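4. Seam width in plank-topped tables over one heating season

4.1 Background and terms

A table top built up from parallel planks changes size across the grain when the moisture in the wood changes. Along the grain the change is small enough to be left out of most calculations. Across the grain it has to go somewhere. In a top where the planks are glued edge to edge, the whole panel grows and shrinks as one piece and the movement shows up at the outer edges. In a top where the planks are fixed one by one to a frame below, each plank moves around its own fixing points and the movement shows up at the seams.

The second type is the subject of this section. We use "seam" for the line between two neighboring planks, whether or not light passes through it. "Seam width" is the distance between the upper edges of the two planks, measured at the level of the top face and at right angles to the seam. Where the edges have been rounded, the width is taken at the point where the rounding starts on each side. This gives a larger value than a gauge pushed down into the seam would give, and the two kinds of reading should not be mixed. Sutherland's earlier field notes used the gauge method, and for that reason they are not pooled with the present data.

"Cupping" is used for a curve across the width of one plank, "bow" for a curve along its length. Both were noted when present. Only cupping is discussed here.

4.2 Sites and tables

The sample was made up of 59 tables in six buildings. Three of the buildings are in Saltum and the rest are in the Khổng district, where winters are milder and the rooms are heated for a shorter part of the year. All rooms were in daily use. No changes were made to heating, airing or cleaning for the purposes of the study, and the people using the rooms were asked to treat the tables as they normally would.

Tables were entered in the sample if the top was made of solid planks laid side by side, if the planks were fixed to a frame from below, and if the top had been in the same room for at least one full year. Folding tables were left out. Tables with a cloth or a fixed cover were also left out, as were tops where filler had been pressed into the seams. The last group was larger than expected in the Saltum buildings, and its absence should be kept in mind when the two districts are compared.

Finish was recorded in broad classes: bare or nearly bare wood, oil, and film finish. Most of the oiled tops had been treated with Hivon, a floor and furniture oil sold locally. The oiling history was taken from the building records where such records existed. For several tables the date of the last coat could not be established, and these are marked as unknown in the site list.

4.3 Measuring procedure

Seam width was read with a Greltus optical comparator placed flat on the top face. Each seam was read near both ends and at the middle. The reading points were fixed at the first visit by a template laid against the frame below the top, so that no mark had to be left on the visible surface. At later visits the template was put back and the same points were used.

In total 1,611 readings were kept for analysis. Readings were dropped if the seam held crumbs or other matter that could not be brushed out, if the edge at the reading point had been chipped since the last visit, or if the two observers disagreed by more than the limit set in Section 3. Ekrem Karakaya and Dilek Tokgöz took all of the Khổng readings. The Saltum readings were shared between Karakaya and Kathleen Brophy. A joint session was held before the first round, with both methods of lighting, to bring the three observers into line.

Air temperature and relative humidity were logged in each room at table height. Loggers were kept away from radiators, outer doors and direct sun. Moisture in the wood was measured with a pin meter on the underside of the top, at points where the holes would not be seen. On some thin tops the pins could not be driven far enough for a stable reading and only air data are available.

Direction matters when seam readings are compared between tables. We took the side of the table that faced the main walking route as the front and numbered the seams from that side. Where the seams run left to right, as seen from the front, the first seam is therefore the nearest one. Where they run front to back, numbering starts at the left. The pattern of the first kind can be seen in Figure 3.

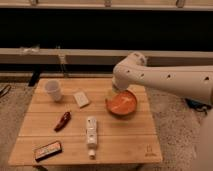
Department of Wood Use and Interior Fittings, Section for Furniture in Shared Rooms

Figure 3. Square table top of parallel planks, with seams running left to right. A white disposable cup stands at the back left.

Grain was faint on many of the lighter tops, and it could not be used to tell how the planks had been sawn. Sawing pattern was read from the end grain instead. This was possible only where the ends of the planks were open to view. A top with a breadboard end, or with a strip glued over the plank ends, was entered as "not seen" for this variable.

4.4 Results

Seams were widest in January in both districts. They were narrowest at the start of the series, before heating began, and had closed only in part by the final round on 7 Apr 2018. The lag between room air and seam width was clear in all six buildings. When relative humidity fell quickly, as it did in the first cold spell, seam width went on rising well after the air had leveled out. Film-finished tops lagged most and bare tops least. Oiled tops fell between them but with a wide spread, which we put down to differences in the age of the oil.

The middle seams of a table did not open more than the outer ones when all tables were taken together. This is contrary to what Brophy found in tops with a single center fixing. In the present sample most planks were held by a screw near each edge, and the movement was then divided within the plank as well as between planks. In a few tops one of the two screws had worked loose. The plank was then free to move from the remaining screw, and the seams on either side of it behaved differently: one opened, the other stayed nearly closed. Such pairs are easy to find by eye once the cause is known, and they account for most of the outliers in the Saltum data.

End readings were larger than middle readings on bare tops. Wood takes up and gives off moisture faster through end grain, and the ends of a plank run ahead of its middle in both directions. By the final round the difference had changed sign on several tables, with the ends already closing while the middle was still open. On film-finished tops the difference was too small to be separated from observer error.

Cupping was found on up to 6 planks in any one building. It was more common on wide planks and on those sawn close to the outer face of the log, where this could be seen. Cupped planks make seam width harder to define. If the edges rise, the upper corners lean toward each other and the seam reads narrower than it is lower down. If the edges drop, the opposite holds. No correction was applied. The planks concerned are flagged, and leaving them out does not change the order of the finish classes.

4.5 Position in the room

Tables next to outer walls were expected to show smaller seams in the cold months, given that the air there is cooler and its relative humidity higher. The effect was present in Saltum but weak. In Khổng it could not be found. Distance from a radiator was a better guide in both districts, and the side of the table nearer the radiator often had wider seams than the far side. This held even where the loggers showed no difference in air humidity between the two sides. Heating of the wood surface itself is the likely cause, but surface temperature was not measured.

Daily use left traces in the readings too. Tables wiped with a wet cloth several times a day had slightly narrower seams than their neighbors in the same room. The difference was found at the upper edge only, and it was gone after a closed weekend. Sibel Ekinci has suggested that wiping should be logged by sensor in later work, as the cleaning schedules posted in the buildings were not always followed. We agree that posted schedules are a poor record of what is done.

4.6 Limits of the data

The series covers one heating season and does not include a full summer. Total yearly movement cannot be given. Species was identified for part of the sample only, and comparisons between finishes may hide differences between woods. The tops with filled seams, which were left out at the start, may have been filled exactly because their seams had opened the most; if so, the Saltum values are too low.

The template method worked well on square and oblong tops. On round tops the frame gave no straight edge to rest it on, and the reading points drifted between visits. Round tops are reported in the site list but do not enter the comparison of end and middle readings. A second template with a center pin has been made for them and will be used from the next round.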